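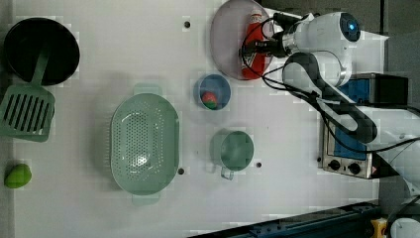
From the Kitchen Table: The Great December Drawer Swap

Well, friends, another year has nearly gone by at Sotambridge, and I find myself once again writing to you about colanders. I know, I know, but I promised Ayane Hirose I would get this item in before the holidays, and she has been very patient with me (I was supposed to send it with the soup recipes, and then I lost a whole weekend to my sister's moving house).

The Drawer Swap is back, in the small hall, and it runs from 10 in the morning until we run out of tea. For those of you who are new, the idea is simple. You bring the kitchen things you never reach for, you put them out on the tables, and you go home with something you will use. No money changes hands, and you don't have to bring anything to take something. Last December we found new homes for 114 pieces, and I still have the gravy boat to prove it!

What always goes first is the everyday stuff. You might think people come for the fancy serving dishes, but put out a black frying pan and a green slotted spatula and they'll be gone before you have your coat off. Bowls go quickly too, the small ones especially, like that little blue one, which is just the right size for olives or for the egg you've cracked and aren't ready to use yet. I have four at home and I am forever washing one.

And then the colanders. I have such a soft spot for an oval one with a handle at each end – you can get a proper grip on both sides when the pasta is heavy, and it sits across my narrow sink much better than my old round one ever did. Pale green is my favorite, too, and it would go nicely with a measuring cup in the same sort of shade. My mother kept everything in her kitchen green, right down to the dish towels, and I suppose some of that rubbed off on me.

A few things to know before you start emptying your cupboards. Please wash everything and let it dry overnight. If a lid belongs to a pot, tie the two together with string, as we had a sad basket of orphan lids last time and I ended up taking them all home. Measuring cups are very welcome, whether or not you still have the rest of the set. Bottles are fine if they're empty and have their caps. Chipped glass and knives should stay home, please.

If your children or grandchildren are coming along, the play kitchen corner will be set up by the window again, and we would love more toy fruit for it. The toy bananas have had a hard life.

Ayane is also collecting lemons and limes for the marmalade table, so if your tree has been generous, bring a bag. She is aiming for 100 jars this year. I told her that was ambitious and she handed me a peeler.

Drop-off is at the side door the evening before, from 5 to 7, or you can bring your things along in the morning. If you have a big box and no way of getting it to us, leave a note at the front desk with your phone number and I'll call you back. I do tend to chat, so maybe have a cup of something ready.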